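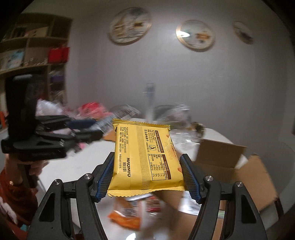
Pralteris recording service: frequently asked questions

Last revised July 2024. Answers apply to new orders. Customers with a running order should go by the terms in their own work sheet where the two differ.

General

What is Pralteris?

Pralteris is a service run by Gemus. We record people handling everyday goods with hand-held grippers and deliver the recordings as training data for robot manipulation. The customer specifies the tasks and the goods. We supply the operators, the grippers, the room and the checking.

What is delivered?

Each recording is called an episode. An episode contains the video from the gripper camera, the position and orientation of the gripper over time, the opening between the fingers over time, and a text label for the task. If two grippers are used, both streams are delivered on a common clock.

Do you sell the grippers?

No. Pralteris is a recording service only. We can name suppliers if you want to set up your own station, but we do not resell or repair hardware.

Do you train models?

No. We deliver data and a loader. Some customers send us a list of failures from their own robot and ask for recordings that cover them. This is handled as a normal order.

Tasks and goods

Which tasks can be ordered?

Single-handed and two-handed work on a table: pick and place, sorting, packing into a box, unpacking, handing from one gripper to the other, opening lids, stacking. Work on shelves is possible up to the operator's shoulder height. Work on the floor is not offered.

We do not record tasks with open flame, hot liquid, sharp blades or live animals.

Can you handle soft packets?

Yes. Sealed snack packets are among the most common goods we are asked for. A pillow-shaped packet can be held by its sides between the two pads with the printed back towards the camera, and this grasp is listed in the work sheet as "side pinch, upright". Other listed grasps for packets are "top seal", "corner" and "flat, from above". If you leave the grasp field blank, operators will use whichever they find easiest, and the mix will lean heavily towards the side pinch.

Does the packet get crushed?

Sometimes. The gripper closes as far as the operator closes it, and the pads are wide enough to spread the load, but crisps and thin biscuits do break. Breakage inside a closed packet is not checked. A packet that splits is taken off the table and the episode is marked "damaged".

Should we send our own goods?

Only if your robot will handle those exact goods. For general training, ordinary shop goods bought locally give more variety at lower cost. Goods bought locally will carry local packaging and print. If the language on the packaging matters to your project, state it in the work sheet before we buy.

Goods sent to us are not returned unless return is agreed in writing. Food is never returned.

How many different goods are used in one order?

The default is 20 per task. More can be ordered. Fewer can be ordered too, but models trained on narrow sets tend to do poorly on anything outside them, and we will ask you to confirm.

Equipment

What sort of grippers are used?

Two-finger hand-held units. The operator holds the unit by its handle and closes the fingers by hand. The fingers carry blue ribbed or gridded pads, which grip thin plastic film better than smooth rubber does. Wear on the pads is checked at the start of each shift and the pads are replaced in pairs.

Can the grippers be matched to our robot?

In part. If your robot has a parallel two-finger gripper with a similar opening, the recordings can normally be used without changes to the hardware. If your fingers are longer or narrower, send us the drawings. We can fit printed finger tips on a trial basis. Suction cups and multi-finger hands are not supported.

Where is the camera?

On the gripper, facing along the fingers. The finger tips and pads are therefore in view during the grasp. The operator's body is mostly out of view in single-handed work. In two-handed work, each camera will often see the other gripper together with the hand and sleeve of the person holding it. We leave these in. See "Privacy" below.

Is there motion blur?

Yes, in the background and during fast moves. An object held in the gripper moves with the camera and usually stays sharp while the room behind it smears. This is normal for wrist-mounted video and your robot's own wrist camera will do the same. Episodes are rejected for blur only where the object cannot be made out at the moment of contact.

Is the lighting controlled?

No. Recordings are made in furnished rooms under the light that is there. Glare on clear wrapping is common. Foil and steel surfaces in the room will reflect. If you need fixed lighting, order the "plain station" option, which uses a matt backdrop and fixed lamps. The plain station is limited to single-handed tasks.

Setting and clutter

How tidy is the table?

The work sheet has three settings: clear, mixed and crowded. "Clear" means the target object and its destination only. "Mixed" adds other goods from the same order. "Crowded" adds empty wrapping, open boxes, rolls, lids, boards and whatever else would be found on a table in use.

Most customers order crowded for packet work.

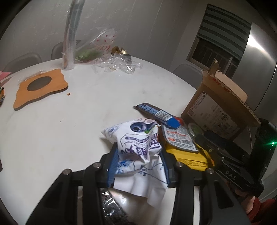 The reason is practical. Loose wrapping looks very much like a full packet from some angles, and a model that has only seen clear tables will try to pick it up. A crowded table also gives partly hidden objects, packets lying on top of one another and box flaps that get in the way of the fingers. These are the cases where customers report the most failed grasps.

Is the table reset between episodes?

The target objects are moved to new positions. Other goods are moved only when the operator knocks them or when the work sheet calls for a reset. Under the crowded setting, a full reset is made every 20 episodes.

Can we specify the exact layout?

Yes, by drawing or photograph, for the clear and mixed settings. The crowded setting cannot be laid out to a drawing. We tried this and the setting-up time was longer than the recording time.

Data and checking

What file format is used?

Drurano, our own container format. It holds the video and the motion stream for one episode in a single file. The specification is supplied with every order, with a reader in Python. A converter to common robot learning formats is included. The converter drops the per-frame quality flags, so keep the original files.

How are episodes checked?

Every episode goes through an automatic check for missing frames, tracking loss and clock drift. Episodes that pass are then viewed by a person in Shi, our review tool. The reviewer confirms that the label fits what was done and marks the start and end of contact.

The head of review is Thitima Thepsuriya. Disputes about rejected or accepted episodes go to her team and are answered in writing.

Are failed grasps kept?

By default, no. An episode in which the object is dropped and not recovered is removed. An episode in which the object slips and is caught or picked up again is kept and marked "recovery". If you want the failures, tick "retain failed" on the work sheet. Failed episodes are delivered in a separate folder and are not charged.

Can we use Shi ourselves?

Yes, through a browser, for as long as the order is open and for one month after delivery. Access is read-only. Comments can be left against single frames. There is a known fault in which comments on two-handed episodes attach to the left stream whichever stream was selected. Put "right" in the comment text until this is fixed.

How accurate is the position data?

It depends on the room. Tracking is taken from the camera and the motion sensor together, and it is weakest when the camera faces a plain wall at short range. The automatic check flags these stretches. We do not quote one figure for all rooms. A calibration report for your room is included with the first batch, and you may stop the order at that point if the result does not suit you.

Ordering

What is the smallest order?

100 accepted episodes of one task. Trial orders of this size are charged at the normal rate and carry no further commitment.

Is there a discount for large orders?

From 1,000 accepted episodes, the room set-up charge is waived. The rate per episode does not change.

How long does it take?

A trial order is normally delivered 2 weeks after the work sheet is signed, provided the goods can be bought locally. Larger orders are delivered in batches so that you can correct the task wording early. Two-handed tasks take longer, mainly at the review stage.

Can we change the task part-way through?

Yes, between batches. Changes within a batch are not accepted. Episodes already recorded to the old wording remain chargeable.

Who owns the recordings?

The customer, on payment. We keep a copy for three months for support and then delete it. We do not resell ordered recordings or use them in other work.

Privacy

Are people visible?

Hands and sleeves, often. Faces are removed at review, along with any episode in which a screen or personal document can be read. Operators sign a consent form that covers delivery to the customer.

Is sound recorded?

No. The microphones are switched off and the files contain no audio track. Requests for sound are declined at present, as the consent form does not cover speech.

Can printed text on the goods be blurred?

Yes, at extra cost. It is rarely worth doing. Blurring is applied frame by frame and removes surface detail that the model may be using to judge where the packet is and how it is turned. Ask for a sample before ordering it across a whole batch.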